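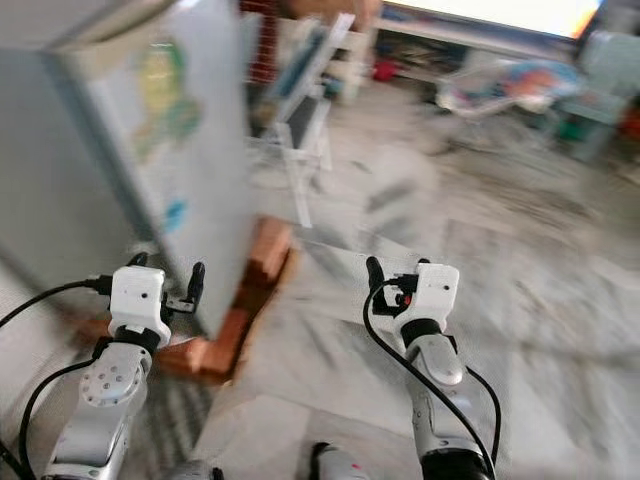
Household Talk > Kitchen > Refrigerators and Freezers

Thread: How do you all keep up with the fridge in a shared kitchen?

anahera_p
Hi everybody, I've been reading this board for ages and finally have a question worth typing out. I look after the kitchen on the second floor of our building (14 people use it, more in July when the summer students come in) and the refrigerator is wearing me down. It's a plain white upright, a Burko, nothing fancy, bought secondhand for 135 dollars before I ever got there. It runs beautifully. The trouble is everything that goes into it, and everything that's left behind after people have eaten the good part.

I emptied it out this morning and gave it a good going over, and I'd love to hear how other people manage this. How often do you do a full clear-out? Do you take the shelves out every time? And what do you use inside? My mother swore by baking soda and warm water and I've stuck with that, but the woman who had the job before me left a half bottle of Watel spray under the sink and I'm wondering if I'm being old-fashioned.

Thanks in advance, and sorry for the long post, I do go on.
Anahera

montse_moya
Welcome, Anahera! You're among friends, we all go on here.

Stay with your mother's method. A couple of spoonfuls of baking soda in a quart of warm water, a soft cloth, then a second cloth with plain water, then dry it. I've done mine that way for as long as I've had a fridge of my own and the liners have never yellowed. I don't like anything scented in with the food – butter picks up smells like you wouldn't believe, and once you've had lemon-pine butter on your toast you'll remember it.

Shelves out every time? In a house, no. In a shared kitchen I would, at least the glass ones, and let them come up to room temperature on a towel before they go anywhere near warm water. I cracked one years ago being impatient and the replacement took six weeks to come.

wtoledo88
I'm going to disagree a little with Montserrat, which she's used to by now.

Baking soda is fine for smells but it doesn't do much with grease, and a shared fridge always has grease, usually on the door handle and the front lip of the shelves where people drag their containers across. A drop of ordinary dish soap in the water does more in one pass than the soda does in three. Rinse it well and there's no smell to speak of. I'd leave the Watel under the sink, or use it for the outside only.

As for how often, I used to run a break room and we did it every two weeks with a notice on the door the day before. Anything without a name and a date went out. People grumbled for a month and then they started bringing tape and a pen. What I'd really like to know is whether you have a rule like that already, Anahera, or whether it's a free-for-all.
Wellington

anahera_p
Oh, it's a free-for-all. I had a polite sign up over the winter and somebody wrote a grocery list on it.

Thank you both, this is already so helpful. I will try the dish soap on the shelf fronts, Wellington, you're quite right that that's where it gathers. I got as far as the middle of the fridge today before I had to stop and take a phone call, and I'm still finding bits. The thing that gets me is the wrap. People will eat whatever was in it and leave the plastic sitting there as though it were still doing a job.
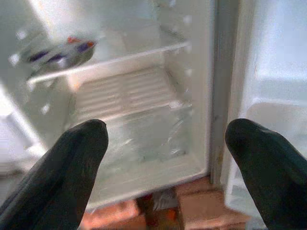
And then there's always one little packet left behind up on a shelf, and I never know if it's somebody's treat they're saving or something from two tenants ago. I feel mean throwing out a person's snack! So it stays, and I wipe around it, and the next time I clean it's still sitting there looking at me. What do you do with the strays?

The other spot I struggle with is the back wall, the ribbed part. A flat cloth just skates over the top of the grooves and I can never tell if I've done any good.

bernadette_m
Hello Anahera, Bernadette here, I'm the one who always answers the grooves question so I'll take that.

Get yourself an old soft toothbrush, or one of those round pastry brushes with natural bristles. Wrap a thin damp cloth around it for the first pass and run it along each groove from one side to the other, all in the same direction so you aren't pushing crumbs back and forth. Then do it again with a dry cloth. Please don't go at it with anything sharp or scratchy. My brother-in-law took a butter knife to a patch of ice on the back of his and that was the end of that refrigerator.

The same brush is good for the little bumps on the side walls that hold the shelves up. Spills run down the wall and settle around them, and a cloth just rides over the top. With the shelf out it's a minute's work on each side.

On the strays, I keep a small basket on the counter. Whatever I can't identify goes into it if it's the kind of thing that will keep, with a note saying it'll be gone by the evening. If it needs the cold and has no name on it, I'm afraid I don't agonize. I did at first, I was just like you, but one bad container of rice salad cured me.

montse_moya
The basket is a lovely idea and much kinder than my way, which is the trash can.

Wellington, I'll give you the dish soap on the shelf fronts. I will not give you the dish soap on the gasket. It gets down in the folds and you never rinse it all out, and then it goes tacky and collects every crumb in the county. Plain warm water on the gasket, a cotton swab in the creases, and dry it afterward.

wtoledo88
Fair enough on the gasket. I've only ever used water and a bit of vinegar there myself, so I don't think we were really arguing.

I do still think two weeks is the right stretch for 14 people, and I'd be firm about the sign. You don't have to be unfriendly. Ours said "Clean fridge tomorrow, please claim your food" in big letters and somebody's kid drew a cow on it, and I honestly believe the cow did more than the words.

pinyu_lu
May I put in a word against the two-week rule? I live in a place with a shared kitchen (six of us, so smaller than yours) and we tried the fixed schedule and it made everybody sneaky. People would move their things to the vegetable drawer the night before and move them back afterward, so the shelves were spotless and the drawer was a horror.

What works for us is giving each person a place. We got clear bins from Sheikh, the housewares store by the bus station, and everyone has one with their name on the front. Your bin, your business, as long as it doesn't smell. The middle shelf is for things to share, and whatever is on it, anyone may eat. I hardly ever find mystery packets now, because where would they be? And whoever cooks last wipes the shared shelf, it takes a minute with a damp cloth.

I know 14 bins is a lot for one refrigerator. Perhaps one for every two people who get along?
Pin-yu

anahera_p
Pin-yu, you've made me laugh out loud about the vegetable drawer, I'm quite sure that's what goes on here too. I'm going to measure the shelves tonight. Sharing a bin between two might do it, if I'm careful about the pairs. There are a couple of people I wouldn't ask to share a hallway.

Bernadette, I found a soft toothbrush in the cleaning cupboard and I'll try it on the grooves this evening. I had been pressing harder and harder with a sponge, which I now see was never going to help.

wtoledo88
Bins I could live with. My only worry is that they block the air. Leave a couple of fingers' width between the bins and the back wall or you'll get frost behind them and warm milk in front. And don't line the shelves with foil or paper towels, I know people who do that to save wiping and it's the same problem.

bernadette_m
Agreed about the air! And see if you can fit in a small thermometer while you're at it, mine's a Vondow with a hook on it and it hangs off the shelf out of everybody's way. With that many people opening the door all day you'll want to know what it's doing in the late afternoon, which is when ours always creeps up.

montse_moya
One more from me and then I'll let the thread be. When you put the shelves back, give the glass one a final buff with a dry cloth on both sides, the underside too. It gets missed every time, and it's what everybody sees when they bend down for something on the bottom. Let us know how the toothbrush goes, Anahera.

anahera_p
Will do! I've done the top half of the back wall so far and the cloth came away a color I won't describe before supper. The lower half is for after. Measured as well: the shelves will take six bins if I go narrow, so I either need a couple of trios or I need to talk to whoever keeps buying the giant tubs of yogurt.

pinyu_lu
Start with the yogurt person. Sheikh does have a taller bin, by the way, if the tubs turn out to be permanent.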